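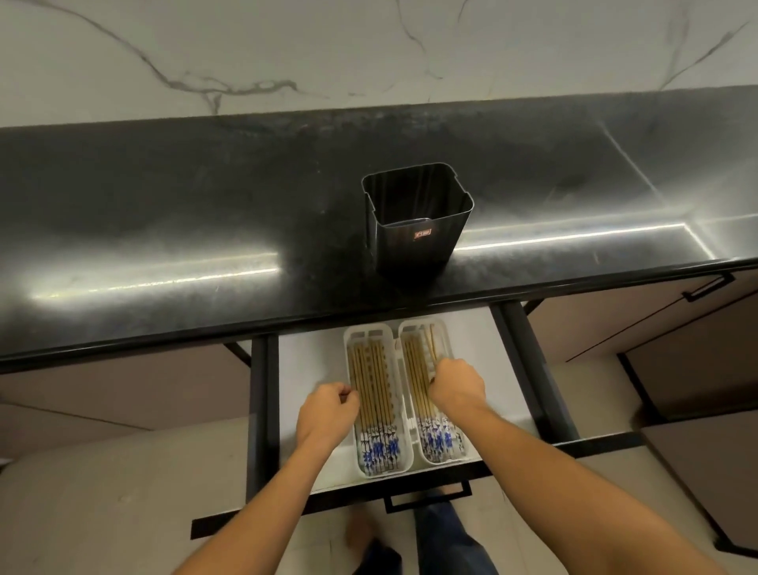 Researcher wanted: executives and contracts at state-owned utilities

Mallet is hiring a researcher to read the filings of publicly owned power, water and phone companies and find out who got paid for what. The post is part-time, 17 hours a week, for two years. Posted 7/30/22.

About the work

Every few months a state company somewhere announces that it has cleaned house. A chairman steps down for his health, an ethics office gets a new door plate, and the press release says lessons have been learned. We have read a lot of these releases and we don't think much of them. In May we finished going through 85 of them and then looked for what came next: a charge, a repayment, a changed rule, even a published audit. Most of the time we found a second press release.

We want someone who will keep looking. You will build files on board members and senior managers, trace the firms that win their contracts, and write up what the paper shows and no more than that. We are also doubtful about the other side of the business. An arrest is not a conviction, and an anti-corruption drive that only ever reaches the last boss's friends deserves as many questions as the people it locks up. If you have already decided who the crooks are, this will be a frustrating job.

You will report to Soledad Ledesma, who edits the Rokudham database, and share the daily work with Jairo Flores and Delia Surdu. Crisóforo Arriaga checks everything before it is published and will send a good deal of it back.

What you will do

Read annual reports, tender notices, court papers and company registers
Keep records in Rokudham up to date, with a source for each line
Write 3 short case notes a month
Answer letters from lawyers, with help

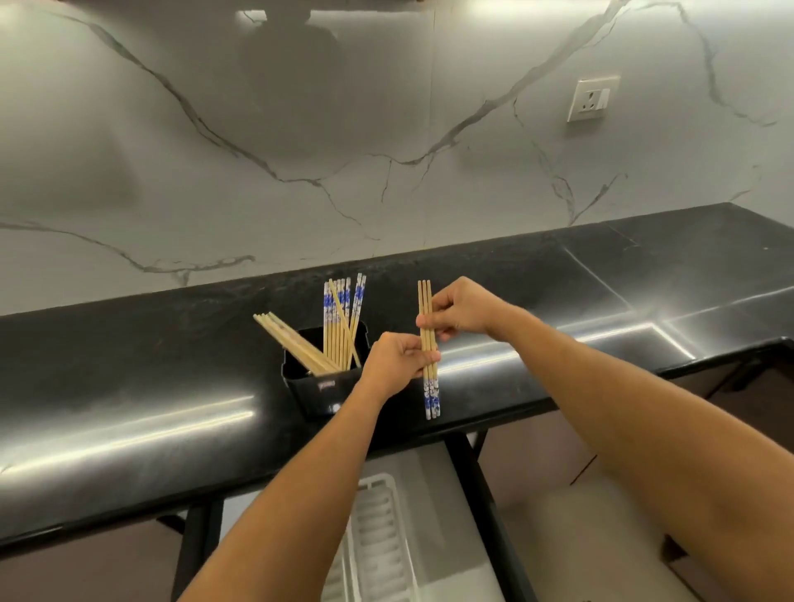
The case notes run to two pages each. They are dry. Now and then a newspaper picks one up and makes it sound more exciting than it is, and part of the job is to call the newspaper and ask for a correction.

What we ask for

You need to read a balance sheet without panic and read at least one language besides English well enough to follow a court ruling. Spanish, Romanian, Russian or Chinese would help most. A degree is fine, but so is time spent in an accounts office, a newsroom or a purchasing department. We are wary of the words "passionate" and "investigative" in cover letters.

You can work from home or at our Nernbridge office. There is no company car, no bonus and no promise that the post goes on after the second year. Anyone who has held stock in, or been paid by, a company in the database must tell us when applying. It may not rule you out.

How to apply

Send a resume and one page on a corporate announcement you did not believe. Tell us what you checked, where you looked, and whether you were wrong. Please don't send a plan for reforming the sector.

Applications go to Delia Barrientos at the Nernbridge office. People we want to talk to will get a paid test of half a day, using real filings, followed by a phone call with Soledad and Crisóforo. We write back to all applicants, including the ones we turn down.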